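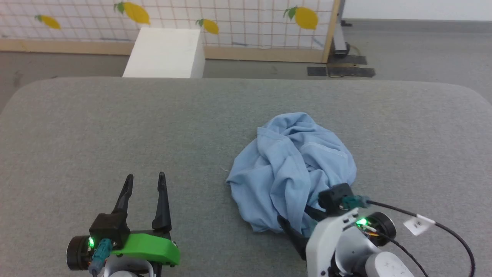 I have folded laundry badly for most of my adult life. I was a roller, then a stuffer, and for a grim couple of years I was a person who simply dressed out of the clean basket. So when I promised to spend a winter learning to fold properly, my family laughed quite a lot. The trouble starts before any folding happens, with the heap. A light-blue thing lands bunched on grey upholstery, all deep creases with one seam showing, and from a few steps away I can't tell you if it's a shirt or a towel. You have to find an edge before you can do anything at all.

My teacher was Eluned Jenkins, who ran the linen room of a seaside hotel for years and now gives folding classes above a dry cleaner's. I signed up expecting something calm, with herbal tea. There was tea, but it was builder's, and she had me on fitted sheets within the hour. She reckons most of us fold too fast and too high up, waving things about under our chins. Get it down on a surface, she told me, and let the surface hold half of it for you.

The surface matters more than I'd have guessed. I'd always used the kitchen worktop, where anything silky slides straight off the far side. Eluned likes something padded with a bit of weave to it, so the cloth grips while you smooth. At home that means the bench at the end of our bed, which I'd only ever used for putting my socks on. It's a good height, too. My back has stopped complaining.

Her shirt method goes like this. Find the collar and put it furthest away from you. Lay the shirt face down and pull the side seams straight, then smooth from the middle outwards with flat hands. Bring one side in to the middle of the back, sleeve and all, and lay the sleeve down along the fold. Do the other side the same. Then the bottom comes up to the collar in two goes, and you turn it over and feel extremely pleased with yourself. I did 11 in my first class and the last one looked like it had come from a shop!

Not everyone is a convert. My friend Tanko Jibrin hangs everything, T-shirts included, and owns 600 hangers (he used to manage a menswear shop and they followed him home). Efe Okeke, from my class, folds beautifully but refuses to pair socks, on the grounds that life is short. I've got some sympathy there.
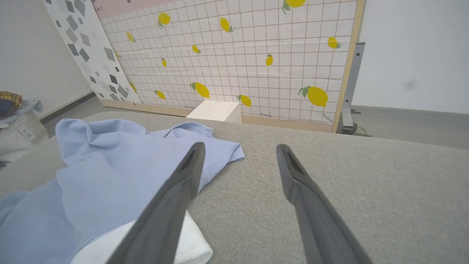
Should you sort the whole pile before you start folding?

A quick sort is enough: shirts together, towels together, smalls in a heap of their own. Eluned gives it six minutes and no longer, and anything you can't place goes at the bottom to be dealt with last.

I was doing the sort far too thoroughly at first, by person and then by colour, and running out of evening before I'd folded a thing. Now I work from big to small. Towels go first because they're easy and the pile shrinks quickly, which cheers me up, then shirts while I've still got some patience. Pants are last and frankly they get what they're given.

I've even come round to doing it on a Sunday night with the radio on. My husband has started joining in, though he does a strange thing with jumpers that I'm leaving alone for now - you have to pick your battles. The shirts are mine. They sit in the second drawer down, collars all facing the same way, and I do sometimes open it just to have a look.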